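From: Kumudini Cassim
To: Clultia teaching list
Date: Wed 12 October
Subject: Re: Recording standard for two-arm demonstrations

Dear colleagues,

Asanka Chowdhury wrote:
> Does the rule on pauses apply to the two-arm table as well?
> We have 125 recordings from May in which the operator
> stops for several seconds before the grippers meet.

It does. Operators guiding both arms by remote control should keep each pause under 6 seconds. 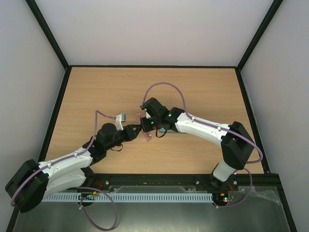
Longer pauses teach the model to wait, and the May recordings should be trimmed before they are added to the Kako set. That set now holds 2,278 demonstrations – 725 of them use both arms. Trimmed files must keep their original numbers.

Operators are also asked to bring both arms to rest before they end a recording.
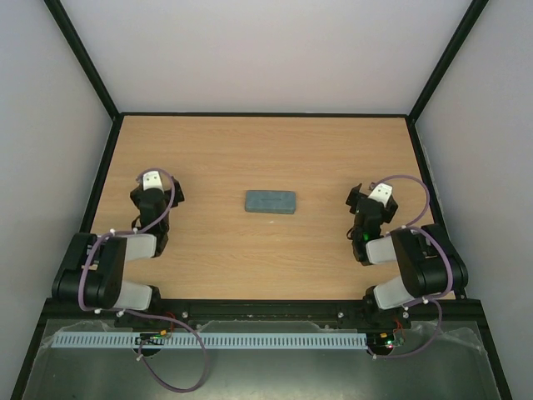 Menaka Karunaratne has asked whether a failed grasp should be deleted or kept, as the operator's second attempt may be worth learning from. Such recordings should be kept and marked "retry" in the log.

Kumudini Cassim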